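01/06/2025 – Clostik routing cleanup

Moved the Paneck router off regex matching to a static map plus one fallback. All 21 routes from the May branch still resolve. Two controllers (Orders, Export) were reading `$_GET` directly – changed to the request object.

Autoload: composer classmap was stale, `dump-autoload -o` fixed the missing class error in Dirkham. Did not touch the Pringle views.

- 14 unit tests pass, 2 skipped (need the session stub)
- trailing slash on `/export/` still gives a 404
- base controller constructor opens the DB even for static pages, move to lazy load

Tried pulling validation out of the model into its own class. Reverted, too many callers. Will redo per form, starting with the item form.
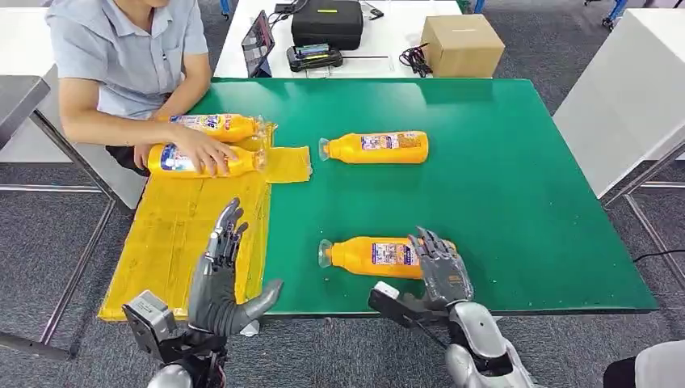 Bottles on their sides, green table.

Next: slash handling in the front controller, then tag and merge to the Dirkham staging copy.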